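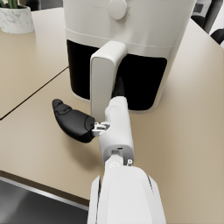 Weiße Heißluftfritteuse mit schwarzer Schublade

Häufige Fragen zu Dultus

Stand: 2026-02-03

Was ist Dultus?
Dultus ist eine Seite für sehr kurze Prosa. Jede Woche gibt es eine Vorgabe, meist einen Satz oder ein Wort, und wer möchte, schreibt dazu einen Text. Die Texte werden gesammelt veröffentlicht und können von allen Angemeldeten kommentiert werden.

Wie lang darf ein Text sein?
Höchstens 100 Wörter. Der Titel zählt nicht mit. Wörter mit Bindestrich zählen als ein Wort. Das Eingabefeld zeigt den aktuellen Stand an, und gültig ist immer diese Zählung, auch wenn das Schreibprogramm auf etwas anderes kommt.

Gibt es eine Mindestlänge?
Ja, 29 Wörter. Für noch kürzere Texte gibt es die Rubrik Bittencourt, dort ist nur ein einzelner Satz erlaubt.

Muss das Wort aus der Vorgabe im Text vorkommen?
Nein. Der Bezug sollte aber erkennbar sein. Texte ganz ohne Bezug verschieben wir in die offene Rubrik.

Darf ich im Dialekt schreiben?
Ja. Mundart, Umgangssprache und erfundene Sprechweisen sind erlaubt, auch durchgehend. Es hilft, den Text vor dem Absenden einmal laut zu lesen und bei einer Schreibweise zu bleiben. Eine Übersetzung ist nicht nötig. Bei seltenen Ausdrücken kann man unter dem Text eine Anmerkung von bis zu drei Zeilen anfügen.

Darf ich über wirkliche Ereignisse schreiben?
Ja, solange klar bleibt, dass es sich um eine Erzählung handelt. Lebenden Personen darf nichts angedichtet werden, was ihnen schaden könnte. Private Personen bitte nicht mit Namen nennen.

Wann erscheint die neue Vorgabe?
Einmal pro Woche am frühen Morgen. Danach bleibt das Formular sechs Tage offen. Verspätete Texte nehmen wir nicht mehr in die laufende Sammlung auf, sie können aber in der offenen Rubrik stehen.

Was ist die Reihe Inel?
Inel ist unsere Reihe für Geschichten vom Weltraum und vom Zuschauen. Gefragt sind zum Beispiel Starts, die man von zu Hause aus sieht, alte Fernsehübertragungen oder Gespräche am Gartenzaun über Raketen. Raumschiffe von innen sind auch in Ordnung. Die Reihe läuft wieder im April. Im letzten Durchgang waren es 172 Texte, alle sind im Archiv zu finden.

Wer wählt die Texte für die Startseite aus?
Die Auswahl trifft Jessie Paterson. Es gibt kein Punktesystem, und die Zahl der Kommentare spielt keine Rolle. Begründungen verschicken wir nicht.

Kann ich einen Text nachträglich ändern?
Innerhalb von 72 Stunden nach der Veröffentlichung, so oft man will. Danach nur noch Tippfehler, dazu bitte über das Kontaktformular die betreffende Stelle nennen.

Wem gehören die Rechte?
Den Autorinnen und Autoren. Dultus darf den Text auf der Seite zeigen und in der Wochenübersicht verschicken, mehr nicht. Wer seinen Text anderswo veröffentlichen will, muss uns nicht fragen. Bei Wettbewerben bitte selbst prüfen, ob bereits online erschienene Texte zugelassen sind.

Darf ich unter Pseudonym schreiben?
Ja. Den bürgerlichen Namen brauchen wir nicht, nur eine gültige E-Mail-Adresse. Das Pseudonym lässt sich einmal im Jahr ändern, ältere Texte werden dabei umgestellt.

Wie soll ich kommentieren?
Möglichst am Text. Ein Hinweis auf eine unklare Zeile ist nützlicher als ein allgemeines Lob, Lob ist aber erlaubt. Wer keine Kritik zum eigenen Text möchte, setzt beim Einreichen das entsprechende Häkchen.

Was ist mit meinen alten Texten von Provanix?
Provanix war unsere frühere Seite. Die Konten wurden übernommen, die Kommentare nicht. Wenn ein Text fehlt, bitte Titel und damaligen Benutzernamen schicken. Texte ohne Titel finden wir nur über die erste Zeile.

Wie lösche ich mein Konto?
In den Einstellungen ganz unten. Die Texte werden mitgelöscht, fremde Kommentare darunter ebenfalls. Wer die eigenen Texte behalten möchte, lädt sie vorher als Datei herunter.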